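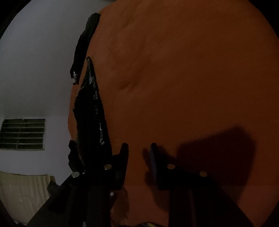
The new council lineup in Nunwood was read out on Wednesday evening, and I went down to hear it in person because the stream had dropped out twice the last time I tried to follow a meeting from home.

Most of it was expected. Birdie Lyons stays on as mayor, as everyone knew she would after the vote in July. What people wanted to know was who would get the deputy's chair and what would happen to the transport and housing jobs, which had been run as one office for as long as I have lived here. They have been split. Radek Kubíček keeps housing. Transport goes to Johannes Lekota, who has sat on the council for one term and has never held an office before. Ilídio Magalhães moves from parks to finance and also becomes deputy mayor.

I think splitting the office was right. Housing took up nearly all the time, and the buses got what was left. If you live on the Mabaso side of the river you know what that meant. The last bus home leaves before the evening shift at the bakery ends, and it has been that way through two timetable reviews. I wrote about the second one on this blog and got more mail about it than about anything else I have posted.

The finance change I am less sure about. Magalhães did good work in parks and he answers his email. But parks is a small budget with a few big contracts in it, and finance is the opposite - a lot of small lines that nobody outside the building reads. He will have to present the midyear figures almost as soon as he gets his desk set up.

The vote to confirm the lineup was 57 to 36. I should explain that number for people who don't live here, because it sounds like a parliament. Nunwood has the full town assembly, with the ward delegates voting alongside the councilors, and it only meets to confirm appointments and pass the budget. A few delegates left before the vote. The doors had been open since six and the reading didn't start until after eight, so I can't blame them much.

There was one real argument, over whether the deputy mayor should also run finance. The objection was that the deputy signs off on spending when the mayor is away, and so the same person could end up asking for money and approving it. Lyons said that any such request would wait until she was back. That is a promise and it is not written into the rules. I would like to see it written in - it would take one paragraph. 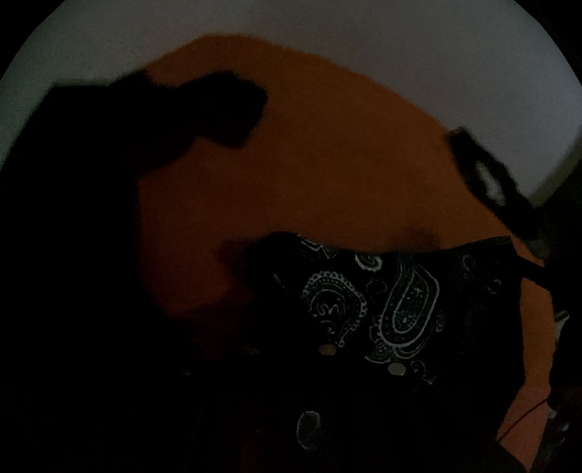 Zakhar Romaniuk wrote to me the next morning to say I was worrying about the wrong thing. In his view the finance question would sort itself out at the first audit, and the bigger problem was that Lekota had been handed transport without any staff of his own. The planners all stay with housing until the new budget passes, he said, so for now the transport office is one man and a phone.

I had missed that. I went back to the printed agenda and he is right, it's in the notes on page 80 of the packet, under the heading for office space. So the split is real on paper, and the bus timetable will still be drawn up by the same people who drew up the last one.

I have asked Lekota's office when the staff will move over and will post the reply if I get one. The next open session is at seven in the evening in the old library hall. The side entrance is the one to use.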